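Keeping Eggs Fresh Without Fussing

I've kept eggs in every kitchen I've had, including a tiny one on Bollisum Street with a fridge that froze whatever touched the back wall, and I still get asked where they should go. The middle shelf, friends! The door is handy, I know, but it warms up each time somebody goes looking for the milk.

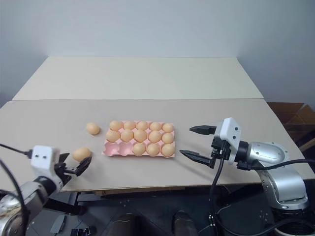
Set them pointed end down if you have the patience (I do it while the kettle boils). Store-bought eggs should stay cold once you've brought them home, and please don't wash them again – water can carry germs in through the shell. Wash your hands instead, and wipe the counter.

For boiling, I reach for the older ones, a week or more in the fridge, as they peel so much more nicely. Save your newest for poaching, where you want the white to hold together. And pencil the date on each shell when you boil a batch, or you'll be spinning eggs on the counter at suppertime like I used to, trying to tell cooked from raw. 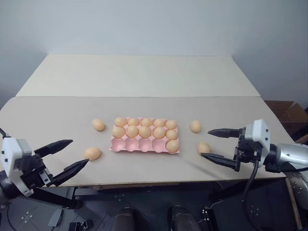
Pacheco wrote in to add: I freeze my extras, beaten with a pinch of salt, 2 to a small tub. They thaw overnight in the fridge and make a perfectly good scramble.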